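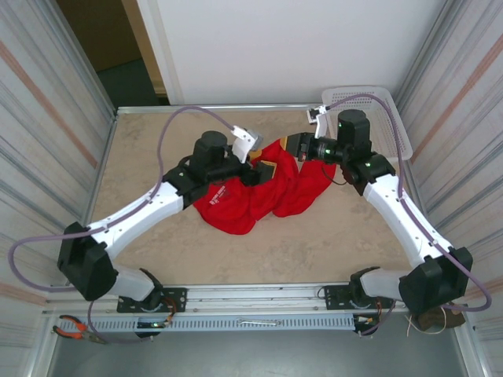
Flosville Neighbours Launch Burglary Recovery Service After Winter Break-ins

FLOSVILLE, 2021-07-15 -- Anyone who has come home to a forced door knows that the theft itself is only the start of it. There are the forms and the phone calls, the locksmith, the serial numbers you were always going to write down one day, and then the long wait to hear whether anything has been found. The Flosville Burglary Recovery Service opens its doors this week to keep people company through all of that, and we could not be more pleased to be telling you about it.

The service was set up by residents of Halach Street and Pasichnyk Lane following a string of 16 break-ins in the district, most of them in the small hours and most through a back laundry or garage door. Two people have since been charged over 10 of the burglaries and are due to appear in court in November. The remaining matters are still open, and the service will make no comment on them.

"My mother's sewing machine went, and so did a tin of foreign coins that wouldn't have bought you lunch," said Roksolana Maksymiv, who will coordinate the service. "I rang the station every few days to ask after that tin, and the officers were lovely about it, but I could tell they had bigger things to get on with. I just wanted somebody to sit down at the kitchen table and go through the list with me."
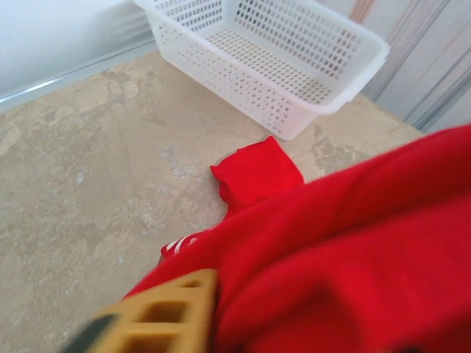
What the service offers

Support workers will visit at a time that suits the household, evenings included, and help put together a full list of stolen property for police and insurers. They can also arrange a temporary lock repair, explain how a victim impact statement is written, and go along to court with anyone who would prefer not to sit there alone. There is no charge, and you don't need to have made an insurance claim. Renters are every bit as welcome as owners.

Ostap Boiko, a retired locksmith who has trained the team, has put together a short home check as well. He has already walked through 70 homes in the district and says the same weak spots come up again and again -- a sliding door with no pin, a spare key under the pot, a side gate that never quite latches.

"People apologise to me for their locks," Mr Boiko said. "I tell them mine were terrible for years. We have a cup of tea and then we fix the gate."

Returning what was taken

A property evening will be held next month for households whose belongings may be among the recovered goods. Please bring receipts, photographs or anything else that helps show an item is yours, even if it seems a bit thin. Clothing and household linen can be hard to tell apart from the next person's, so a note of size, mending or marks is a real help. 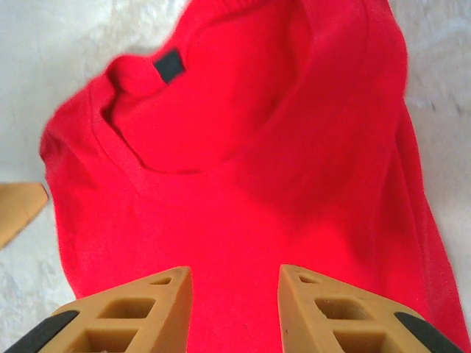

Red cotton garment, neckline at top.

Liudmyla Hnatiuk will be looking after bookings for the evening, and interpreters can be arranged if you let her know beforehand.

The service has 18 trained support workers to begin with and would dearly love a few more, particularly people with a car and a free evening now and then. Start-up costs have been met by Skasov, a local hardware supplier, whose manager Bart Bosman has also offered door pins and window locks at cost to any household referred by the team.

Media contact: Zoriana Pylypenko, Flosville Burglary Recovery Service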